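From: Tahsin Navaratnam
To: villmont-kitchen list
Date: 7/13/23
Subject: Re: Drinks and the fridge

Gisela Voß wrote:
> Hello all, could whoever did the last shop let me know what drinks
> we have left? I'm going to Brandes with the car and can bring back
> a couple of crates. Also, is the table staying where it is? Florin
> thought it was moving over to the window.
> Gisela

Hi Gisela, hi everyone,

Yes please to the crates! We got through the fizzy water in no time once it warmed up, and I can't face lugging it up from Ustik on the bus again. Two crates of water would be lovely, and maybe some apple juice if they've got the cloudy one (Davoud swears by it, I'm not fussy). No more cola from me, we still had loads in the cupboard last time I looked.

As for the table, it's staying put next to the fridge. Florin and I did try it by the window and you couldn't get past with a tray, so back it went. I quite like it there now, you can put your shopping down while you make room on the shelves. And could people have a look at what they've got at the back of the fridge before the weekend? I found a jar of gherkins with a February date on it, which is a bit much even for us.

The two bottles on the table can go in the fridge if anyone wants them cold, there's space in the door. If you open one, put your initials on it with the marker, otherwise we end up with 5 half-full ones again and a lot of sniffing.

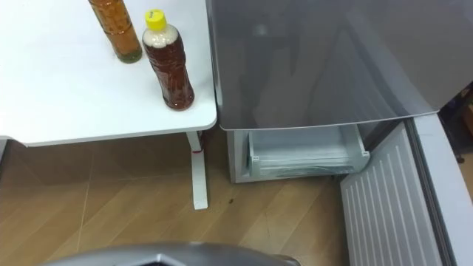
Money for the crates is in the tin, Gisela, just take what you need and leave the receipt. Benedikt has the key if it's locked, and he's in until 15:00 most days.

Tahsin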